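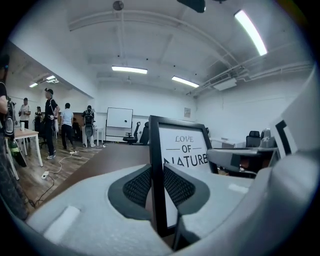 BUKSTEAD, Mon 2 December

Small frames, long table: a gallery

I have wanted to do a page on little framed word prints for ages, and the long table at Litgate finally gave me the excuse! If you have followed these galleries since July you know I am soft on anything in a black frame, and this one says LOVE OF NATURE, which is pretty much my whole personality from spring until the leaves come down.

The lettering is what got me first. LOVE is in skinny capitals with the little feet on them, NATURE is good and bold, and the OF gets its own short line on either side, like a tiny breath in the middle of the phrase. I love that. So many word prints shout every word at the same volume, and after a week on the wall you stop reading them. The white mat helps too. It gives the words some room, and it makes the black of the frame look crisper than it would with the print running right out to the edge.

Up on its end you read it like a sign. I think it would be lovely on a shelf by a back door, next to the boots and the bird seed, somewhere you pass with your hands full. The dark brown tabletop suits it as well (I am a big believer in black frames with brown wood, and I will argue with anyone who says they clash).

A few things I have picked up from hanging far too many of these at home. Paper strips will hold a small frame fine on smooth paint but they sulk on anything with texture. I paid 390 for my whole hallway wall, frames and prints together, and the ones I still like best were the cheapest. And the Ayaaba mat board I use now cuts so much cleaner than the stuff I started with that I went back and redid 10 of the old ones over one very happy weekend.

Now for the long table itself, with "of NATURE" lying flat and the leaf showing underneath. The leaf is gray, and I am so glad it is! A green one would have been the obvious choice, and I think it would have pulled your eye away from the words. Gray sits there quietly and goes with whatever else you own. There is a water bottle with a red cap farther along the table, and that little spot of red against all the brown makes me want to try a red-framed print next. Look at the floor, too, with its brown and gray wood grain running together. Brown, gray, black and white, and you could plan a whole room from those.

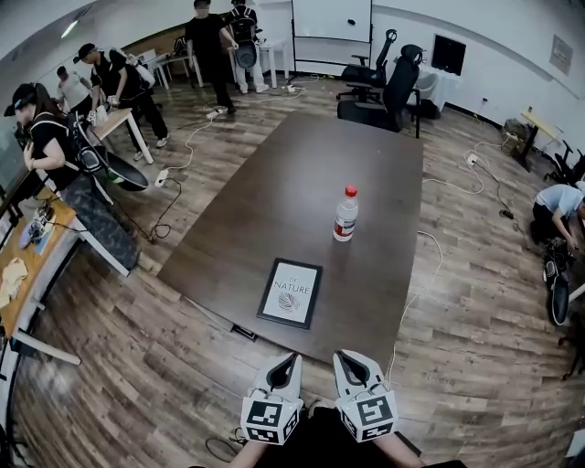 Can I put a word print like this in a bathroom?

It depends on how steamy the room gets. Paper and mat board soak up damp and start to ripple, so pick a wall well away from the shower, run the fan, and take the frame down now and then to check the back. In a half bath with no shower you can hang it wherever you like.

The next gallery is going to be all botanical prints, mostly ferns and seed heads, from the Jarov boxes I have been sorting through at the kitchen table. There are 28 of them and I already have favorites. I am hoping to have the first ones matted before the holidays, but I still need to find my good ruler.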